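Notes for the flooring talk, slides 1 to 14. Agata has the clicker for the first half. Keep to time, the room is booked after us.

## 1. Opening

Say what the talk covers: moisture and movement in timber floors laid over screed. Stairs, decking and sports floors are out of scope. If asked about sports floors, refer them to Valentina Orellana, who is speaking after the break.

Most of the complaints we were sent from the Dreltlow job came down to one of two things. Either the screed was covered before it had dried, or the boards were fitted tight to a wall. Both faults show up late. A floor laid in October can look fine at handover and cup the following spring.

## 2. How wood moves

Define moisture content: weight of water in the timber divided by the oven-dry weight of the timber, given as a percentage. Say it twice. People mix it up with relative humidity, which describes the air.

Timber takes up or gives off water until it is in balance with the air. Movement along the grain is small enough to ignore for floors. Movement across the grain is not. Tangential movement is greater than radial, so a plain-sawn board changes width more than a quarter-sawn one of the same species.

Slide 3 has the growth ring sketch. Point to the tangential direction first, then the radial. Leave it up while taking the first question.

- Cupping: edges higher than the centre. Underside wetter than the face.
- Crowning: centre higher than the edges. Often caused by sanding a cupped floor too early.
- Gapping: boards have shrunk since laying.

Stress the second point. A cupped floor that is sanded flat while still damp underneath will crown when it dries. The contractor at Boltilitz did this in two rooms and had to replace the boards in both.

## 3. Testing the screed

Surface readings are for finding the wet areas. They are no basis for a decision to lay. Use a sealed humidity box or a sleeve in a drilled hole, and leave it long enough to come to balance.

Things to record:

- position of each test on the plan
- time the box was sealed and time it was read
- air temperature and humidity in the room
- whether underfloor heating was on, and since when

Heating must be off during the test. It should already have been run up and down through a full cycle before testing starts. If there is no record of the cycle, treat it as not done.

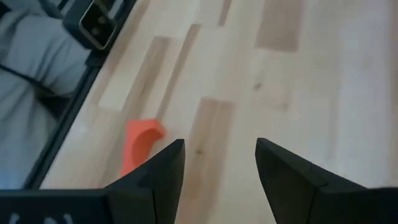
Pin meters come next. They measure electrical resistance between two points and turn it into a moisture figure. The figure is only right for the species the meter is set to. Temperature matters as well, and most meters have a correction table in the back of the booklet. Insulated pins allow a reading at depth. Plain pins read the wettest layer they touch, so a damp surface will hide a dry core.

Pinless meters are quicker and leave no holes. They are affected by density and by whatever lies beneath thin boards. Use them for comparing one area of the same floor with another.

## 4. Acclimatising

Leaving packs in the room for a few days does little if they stay wrapped. It does harm if the room is still damp from plastering. The aim is to bring the boards to the condition they will have in use, so the building has to be at that condition first.

Check the supplier's instructions for engineered boards. Some say keep wrapped until laying. Follow them.

Mention the Oda house here, slide 9. Solid oak, delivered dry, stored unheated with the windows open, then fitted tight. Heating came on after the floor was down. Gaps opened along the south side and closed again only in part.

## 5. Expansion gaps

Gap at every wall, door frame, pipe and hearth. Work it out from the width of the floor across the boards and the expected change in moisture content. A fixed figure for all rooms is a starting point only. Wide rooms need more, or a break.

Kitchen units fixed down through a floating floor will pin it. So will a heavy island. Fit the units first and run the floor up to them.

Skirting is nailed to the wall, never to the floor. Agata Zanetti has a sample of a pinned threshold to pass round.

## 6. Repairs

Find the water first. Take readings at 4 points along a line from the suspected source and repeat them over several weeks. Do not sand until the readings are steady and match a dry part of the same floor.

At Fasuria the source was a slow leak behind a dishwasher. The readings took over 9 weeks to settle.

## 7. Close

Back to slide 3 if there is time. Handout has the correction tables and the blank test sheet. Questions on adhesives go to the afternoon session.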